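Ticket 2-46: Closet planner loses items after sync
Product: Cludico (wardrobe and packing list app)
Status: Solved, left open for notes
Opened: November, 9:15 pm

First off, I love this app and I use it every single day, so please read this as a bug report from a fan! I have 56 items in my main closet list. After the latest update I opened the list on my tablet and only 50 of them showed up. The phone still has all of them. Same account, same wifi, both on the newest version.

What I tried so far:

Pulled down to refresh on the tablet. No change.
Logged out and back in. The list came back with 50 again, in a different order.
Turned off the "hide out of season" filter. It was already off on the phone, so I had high hopes for that one, but no luck.
Exported the list from the phone as a spreadsheet. All 56 rows are there, with the right tags.

The missing ones are all winter things - coats, two sweaters and a pair of lined pants. I added them in one go the night before we packed for Amevstead, and I gave them all the tag "Cold/Wet" with a slash in it. Could the slash be the trouble?
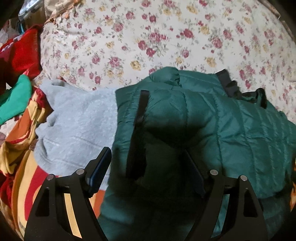
Update, 10:40 pm. It was the slash! I changed the tag to "Cold and wet" on one coat, hit sync, and it popped up on the tablet within a few seconds. I did the other five the same way and now both devices say 56. I may have cheered out loud.

Reply from Cludico support:
Great detective work, and thank you for the spreadsheet test, which told us the data was safe. The tablet version reads a slash as the start of a sub-tag, and when it can't find the sub-tag it leaves the item out of the list. We were able to repeat this here with a tag of our own. A fix is going into the next update. Until then, please use a space or a dash in tag names. Nothing gets deleted, so items come back as soon as the tag is changed.

Update, next morning. Wonderful, thanks for the fast answer! One more thing for whoever picks this up: my shared trip list, the one called Thibodeaux, has the same problem on the web page, so it isn't only tablets. Renaming the tag fixed it there too. The Buvarance calendar add-on showed everything correctly the whole time, slash and all.

Also, a small wish while I'm here - a warning when you type a slash would be lovely. Leaving this open until the update is out, then I'll test it with the old tag and post the result.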